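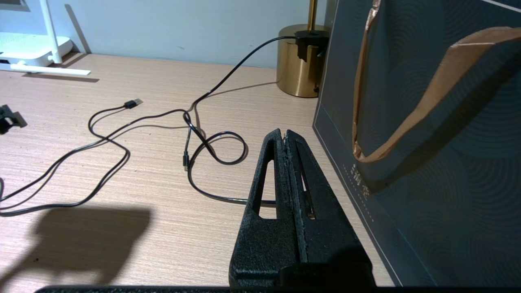
Do I need to speak a second language very well to join this study?
You need only to use it at home or at work at least a few times every week, and mistakes are welcome.

Participate > Open calls > Language and memory at home

Call for participants: families and single adults who live between two languages

September, by Marites Cabanatuan

The Nostbridge Center for Everyday Language is looking for 62 adults to take part in a study about how people remember things in two languages. We want to know what happens with shopping lists, family stories, recipes and phone numbers when a person changes from one language to another many times in a day.

I came to this subject from my own kitchen. My mother speaks to me in one language, I answer in another, and my son understands both but writes only in English. When we tell the same story about my grandfather, we remember different parts of it. I started to write these differences in a notebook, and after two years the notebook became a research plan. A small pilot took place in Dreno last winter, and now we are ready for the larger study.

Who can take part

You can apply if you are 18 years or older and if you live in Nostbridge, Dreno or Adomia. There is no upper age limit. The oldest person in the pilot was 76, and her diary was the longest of all.

You should use two languages in your normal week. One of them must be English, at any level above beginner. The other can be any language, also one which has no common writing system. If you speak three or more languages, please apply too, and tell us which two you use most.

You do not need a diploma. You do not need to read or write well in both languages, as a part of the diary can be spoken into a phone. If you have no phone that can record, we will lend you a small recorder for the time of the study.

We cannot accept people who work as professional interpreters or translators at the moment. Their training changes the way they listen, and we hope to make a separate study with them later. Former interpreters are fine if they stopped more than five years ago.

Two people from the same household may both join – this is even very useful for us. Each person must fill in their own form and keep their own diary. Please do not compare your diaries before the last meeting.

What you will do

The study takes 9 weeks. It starts with a first meeting at our office, which lasts one hour and a half. We will explain the diary, you will sign the consent form, and we will do a short memory task with word pairs. The task is not a test of intelligence and you will not receive a grade.

After this you keep a diary at home. On four evenings each week you write or record a few sentences about something you had to remember that day. It can be very small, for example the name of a neighbor's dog or the price of onions. You note in which language you heard it and in which language it came back to you. Most people in the pilot needed ten minutes for one evening.

In the middle of the study one of us will call you by phone. We will ask you to tell a story from your childhood, first in one language and, some days later, in the other. You choose the story. Please choose one that you are comfortable to share with us.

The last meeting is again at the office. You return the diary, we repeat the word pairs, and we talk about how it was for you. You may bring your own diary questions or complaints. In the pilot these complaints were the reason why we made the pages bigger and removed the section about dreams, which many people found too private.

Payment and costs

Every participant who completes the study receives $200. One half is paid after the phone call and one half at the last meeting. If you stop before the end, you keep what you have already received. We also pay your bus or train ticket for both meetings – please keep the receipts.

Meetings can take place in the morning or in the evening until 8:30 p.m. If you have small children you can bring them. We have a room next to the office with books and drawing paper, and one colleague will stay with them.

Your privacy

Your name will not appear in any text that we publish. The recordings are stored under a number, and only three people in the team can listen to them. You can ask us to delete a recording at any time until the analysis begins, and we will send you a letter before that date. If you mention other people in your stories, we will change their names too.

How to apply

Send an e-mail or a letter to the Center with your name, your age, your two languages and the town where you live. Please add two or three sentences about when you use each language. You can write in English or in your other language, but if you use the other language the answer may come a little later.

You can also come to our information evening in Nostbridge at the end of September, at 6 p.m. No registration is necessary. There will be tea, and you can look at an empty diary before you decide.

We answer all applications within two weeks. If we receive more than we can accept, we will try to have a good mix of ages and languages, and we will keep the other names on a waiting list if they agree.

I am looking forward to reading you.

Marites Cabanatuan
Study coordinator

Contact | © Nostbridge Center for Everyday Language | Back to top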